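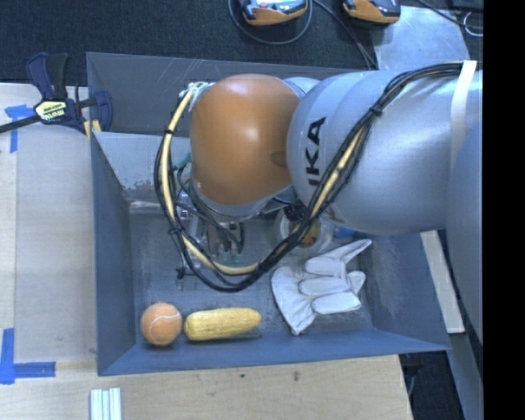 I have been trying to get rid of a piano since February.

It's an upright, a Nolter, and it came with the house in the way that damp comes with a house. The previous owners said they were leaving it "as a gift", and I thanked them, which shows you how much I knew about pianos and about people selling houses. It stands in the hall. To get to the kitchen you go past it sideways, breathing in, and visitors over a certain width are served tea in the front room.

I can't play it. I did have lessons as a child, from a woman who kept her coat on, and I can still do the first half of a carol. Two of the low notes don't work at all and one of the high ones goes on longer than you'd like.

First I tried to sell it. I put it up at £87, a figure I chose because it sounded as if some thought had gone into it. A man wrote asking if I would swap it for a canoe. I said no, and I've regretted that ever since, as you can at least hang a canoe from something. After that I dropped it to £20, and then to nothing, collection only, and that was when the messages really started. Would I deliver? Was it heavy? Did it come in white?

Lilian Swai from the choir came to look at it on behalf of her niece. She played something very lovely and rather sad with her coat half off, and I began to think I might keep the thing after all. Then she hit the high note. She closed the lid as you'd close the door on somebody sleeping and said her niece was thinking of taking up the flute.

I rang the primary school, who already had three. I rang the church hall, who had two and wondered if I'd like one of them. The removal firm in Grirside would take it to the tip, but there are four steps up to my front door with a bend in them, and steps are extra, and bends are extra on top of steps. By the time she had finished adding up I could have bought a better piano.

So I had a tuner in. Martti Partanen has been doing this for most of his life and he took the front off and looked inside for a good while without speaking. I made him tea. He found fifteen pence, a hymn sheet and a clothes peg, and put them in a row on the lid for me like evidence. I asked what he would do if it were his. He said he would move house.

He did tune it, though, as far as it would go. He wouldn't touch the two dead notes, but the long one now stops when it's asked to, and he only charged me for half the visit. He also told me there's a felt strip missing under the keys, which is why they clack, and that the felt can be ordered, and that it would be a mistake to order it.

I've ordered the felt.

In the meantime the piano has post on it, and a fern, and the bowl where the keys live. I've nearly got the second half of the carol, if you don't mind it with holes in. And if the man with the canoe is reading, I'd be willing to talk.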